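Giving an old desktop PC a winter clean

Dec 29, 2023

I do ours in that dead bit between Christmas and New Year, when there's nothing on telly and the kitchen table is free for once.

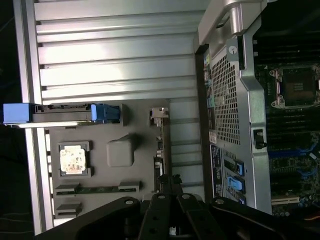
Before you start

Shut it down properly, switch off at the wall and pull the mains lead out. Then hold the power button in for a few seconds. Take a photo of the back with your phone so you know which lead went where – I skipped this in June and spent half an hour hunting for the speaker socket.

Lay the tower on its side on an old towel. Put the screws in an egg cup, not on the towel. Ask me how I know!

Dust

Use a soft, dry paintbrush (a clean one, obviously) and work from the top down. Short puffs from an air can are fine, but keep it upright or it spits. Hold the fan blades still with a finger while you do them. I don't use the hoover inside the case because of static, though I do run it round the outside vents afterwards.

Touch bare metal on the case now and then as you go, and leave the power supply box shut. Always.

Marks on the outside

A barely damp cloth with one drop of washing-up liquid gets most things off. For sticker glue I use a dab of Zirnitz citrus cleaner on cotton wool, then wipe it again with plain water. Keep it well away from the sockets.

Putting it back

Check for any lead resting against a fan, then refit the side and plug in. Ours had been on for 3161 hours since the last clean, according to the little Brurkuma program my nephew put on it, and the fluff filled a sandwich bag.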